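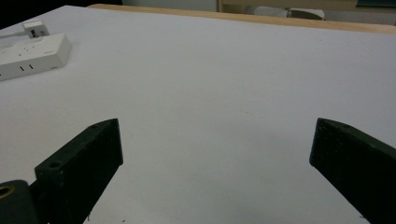 Project report, group 2 - Balakrishnan Kartha, Jayson Belmonte

What we wanted to know: does mixing in clips with no object on the table help the grasp policy, or just waste training time.

Method. Hand-held gripper, wrist view only. 1,273 clips total. Kept 873 after filtering, rest had bad tracking or the fingers never closed. Same network both runs, same seed. Run A = object clips only. Run B = everything kept. Tested on 40 grasps per run, same start poses.

Results. B did better. Mostly fewer false closes, A likes to shut the fingers on shadows and on plain tabletop. On real objects the two are close, cant say theres a difference with this few trials. Full table is in the Ternley folder.

Problems. Lost most of Tuesday to calibration. White table is hard for tracking, not enough texture, so drift gets bad when the gripper is low. Jayson tried the Kováčik filter, helped some. Finger width readings were also noisey near full open, we clipped them.

Still to do: repeat with a second seed, try a patterned mat, fix the axis labels on plot 2.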